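List: office-surplus
Subject: Re: Boxing up the spare cords and mice
Date: 5th April

> Hi all,
>
> As you know the Clemwood storeroom has to be cleared before July. I'd like every loose accessory packed the way it came from the factory: cord folded, tie on, into its own small box, label on the front. Penater will sell us a carton of 200 flat-pack boxes and says a person can get through 400 items in a day once they have the knack. I think this would make the stuff much easier to give away. Can we agree on it this week?

I've read this over a few times and I'm still not sold. I don't mind the tidying part. That storeroom has been a disgrace for as long as I've been on this list. What I doubt is that putting each thing in its own box gets us anything beyond a bigger pile of boxes.

Take the 400 a day. Whose day is that? Did Penater time somebody folding brand new cords that had never been used, or somebody dealing with ours, which have spent years wedged behind desks? I sat down with one shelf's worth to find out and did 20 in an hour, and I wasn't dawdling. An old cord remembers every bend it has ever had. You fold it, it opens. You fold it again and hold it shut with one hand while you hunt for the tie with the other.

So the tie is where I'd spend our effort, and I would do it before anyone orders a single carton.

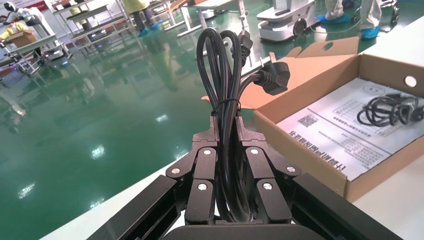 A power cord folded into long narrow loops with one twist tie at the middle will stand being picked up, dropped in a bin and picked out again. It doesn't need a box around it to stay a bundle. If the plug and the connector both end up at the same end, you can see at a glance what you've got, and that is most of what the label was supposed to do for us. I'd be happy with the plain black ties. The hook-and-loop kind from Kukex are nicer to use but they walk off, and I can't see buying them for things we are giving away.

One thing I will grant is that boxes stack and bundles don't. Fine. Use the bigger Lindholm bins, the ones with lids, and put one kind of cord in each. Anyone who has looked for a monitor cord in the current heap would be grateful for that much.

The mice are harder, and the original message skips right over them. A mouse is a lump with a tail. Wrap the tail tightly around the body and you put a sharp bend right where the cable comes out at the front, and in my experience that's the spot where they quit. Leave it loose and by the next morning it has tied itself to its neighbors. I tried laying the cable back and forth beside the mouse and tying it there, and that seemed all right, though I've only done a few and wouldn't swear to it.

I'm also not convinced we should be keeping them all. We have 224 on the inventory, a figure I don't trust either – it was copied from the old sheet, and half the entries just say "mouse, black." Some of them have a maker's logo you can look up and some don't. Before packing any of them I'd want them plugged in, moved around, both buttons clicked and the wheel rolled up and down a page. A mouse with a dead wheel in a neat labeled box is still a dead mouse, and now some school has to find that out for us.

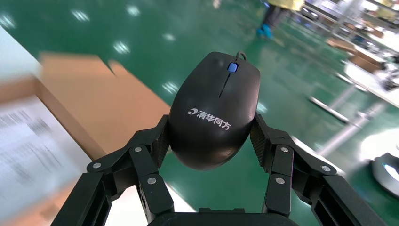

What I'd do instead

1. Hold off on the Penater order. If we turn out to need boxes we can get them later, and I doubt the price will move.

2. Fold and tie the power cords, one tie each, and sort them into bins by connector. Anything with cracked insulation or bent prongs goes to recycling, no debate.

3. Test each mouse before it gets packed. Put a bit of tape on the ones that pass. The others go out with the cords we reject.

4. Wherever we still have the original box and the flaps close, use it. I'm not against boxes as such.

5. Write the count down again from scratch as we go, with the connector type and the maker if there is one.

If somebody has packed a big batch of old cords in single boxes and found it worth the trouble, I'd like to hear how long it took and what became of them afterward. Please give real times. The supplier's numbers don't persuade me.

I can do the power cords on the lower shelves at Clemwood. I'd want company for the mice.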